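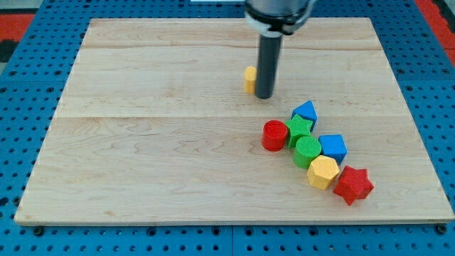
Schwaiger Neighbourhood Learning Programme
Second progress report to the Onel Fund
Submitted May 26, 2020
Prepared by Elfriede Thaler, Programme Manager

1. Purpose of this report

This report covers the second period of the grant awarded to the Schwaiger Neighbourhood Learning Programme for evening and weekend classes for adults. It sets out the work completed, the changes made to the timetable after the closure of our teaching rooms, spending against the agreed budget and the matters on which we ask for the Fund's decision. The first report, sent in January, should be read alongside it for the background to the enrolment figures.

2. Enrolment and attendance

A total of 135 adults were enrolled at the start of the period, across 10 classes. Reading and writing remained the largest subject, followed by everyday mathematics and English for new arrivals. The bookkeeping class at the Skarkska site opened with a full register and a short waiting list. The family history class, which had been offered on a trial basis, did not attract enough learners and was closed after its third meeting. Those enrolled were offered places elsewhere and most accepted.

Attendance held steady until the rooms were shut. It then fell sharply for two weeks while tutors made contact with learners by telephone. Attendance at the remote sessions has since recovered in all subjects except English for new arrivals, where several learners share one telephone with the rest of the household and cannot join at a fixed hour. Tutors in that subject now ring learners individually at times agreed with them.

3. Changes to teaching

All classes moved to remote teaching or to printed packs sent by post. Six tutors received training in running small group calls. Two had not used such calls before and were paired with a colleague for their first sessions.

The printed packs were not part of the original plan. Each contains a fortnight's reading, a set of exercises and a stamped envelope for returning work. Learners have told us that the print in the first packs was too small, and the later ones have been set in larger type. Marking takes longer than it did in the classroom, and tutors have been paid one additional hour per week for this purpose under the existing staffing line.

The spring assessments in reading and mathematics were postponed. The awarding body has not yet confirmed new dates. Tutors are keeping a record of completed work for each learner so that progress can be shown if the assessments are replaced by another arrangement.

4. Premises

The lease on the Jatum Street rooms was renewed before the closure on the same terms. The landlord has agreed to defer one quarter's rent, and this will fall due in the next financial year. Repairs to the stairwell lighting, reported as outstanding in the first report, have been finished. The replacement of the rear entrance door has not begun. The contractor has suspended visits and will give a revised date when work resumes.

At Skarkska, the school which lets us its rooms has stated that outside groups will not be admitted before the autumn term. We are looking at two other rooms within walking distance of the present site, one of which has step-free access.

5. Finance

Spending for the period was within budget overall. Travel and refreshments were underspent because classes did not meet in person. Printing and postage, for which no separate line existed, came to 3,265 euros. This was met from the travel and refreshments lines, as permitted by the grant conditions, and the Fund's grants officer was informed in writing before the first packs were sent. No claim has been made on the reserve.

6. Risks

The main risk is the loss of learners over the summer. Experience in earlier years shows that those who miss a full term seldom return without a personal approach, and tutors have been asked to remain in touch throughout the break. A second risk concerns staffing in mathematics, where one tutor will leave at the end of term. The post has been advertised.

7. Decisions requested

The Fund is asked to approve a separate budget line for printing and postage in the next period, and to agree that the final report be submitted one month later than planned, once the assessment results or their replacement are available. A revised timetable and budget are attached as Annexes A and B.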